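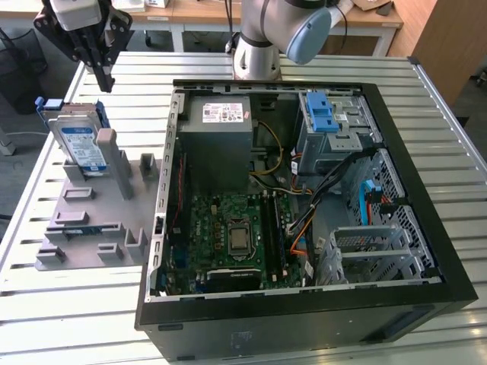
Automation in a Computer Refurbishing Workshop
Student project report, Henryk Kołodziej
Supervisor: Elaine Mendonça

1. Background
The firm Vurkisel receives used desktop computers from offices and prepares them for a second use. Until June all the work was done by hand. Now a robot cell, called Deltero by the staff, takes over a part of the handling of hard drives. My question was how the work of the technicians has changed.

2. Method
I observed 18 shifts and spoke with the technicians after each one. I also read the work instructions from before and after the change.

3. Results
The technicians still open the case and decide if a machine is worth the repair. The drives and small parts have their places in a printed fixture beside the case, and a part that is put in slightly wrong stops the cell. Therefore the people spend more time on preparing and checking. One technician told me that her hands are less tired in the evening, but she must keep her attention on two things at once. The older cases cause the most stops – their cables often lie in the way of the gripper.

The training lasted 40 hours. Most of the technicians found it enough for normal operation, but too short for finding faults. They also miss the talk at the bench, as they now stand further from each other.

4. Open points
I could not compare wages. The night shift was not observed, and its work instructions are still the old ones.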